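4. Comparing two grippers in the Sovau simulator

Run this before you bolt anything to a real arm. It's quick, and it's fun!

1. Load the Barasa bench and pick the Erer two-finger gripper.
2. Set the grip force to 50 percent.
3. Run 100 picks and save the log.
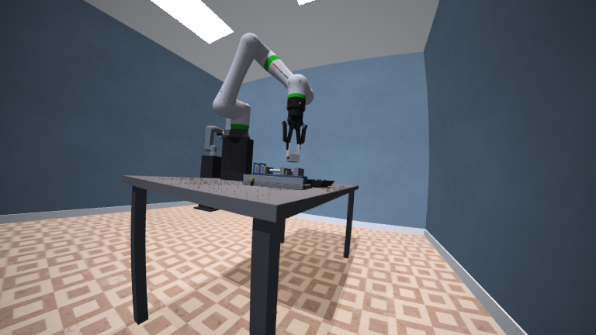 Finger spacing matters most on round parts. Start wide, then close in small steps. Pause with the white cylinder held upright over the table, like this, and check it against both fingers before you lower it to the rail.

Caution: Reset the bench before you swap grippers.

Comments (2)
"Small steps fixed my tilted picks, thanks!"
"Does the log keep the force setting?"

Related
Setting up the Tarnbridge controller
Reading your pick log

Last updated: March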